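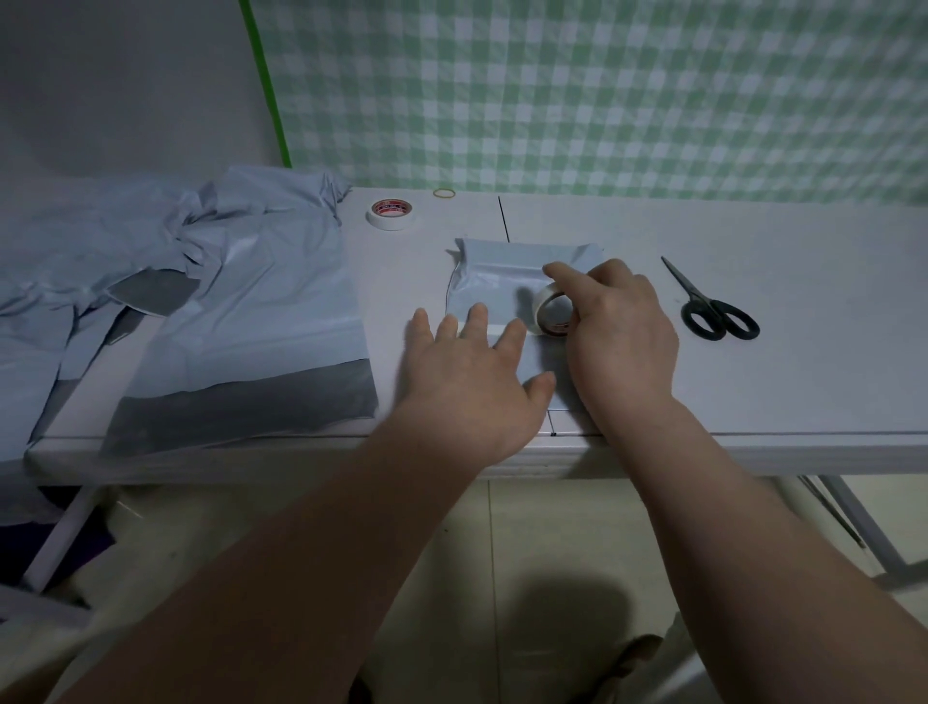 Clear tape and a blue mailer: packing practice for the Irbridge robotics club.

I figured I'd walk in on sparks and soldering, and what I got was parcels! The club's entry for the Grimshaw contest in March is Flolby, an arm that has to wrap and tape a package in 30 seconds, so everybody learns to do it by hand first. I tried it too (my tape stuck to my sleeve, twice). Flolby still folds the flap backward, but wow, it's quicker than me.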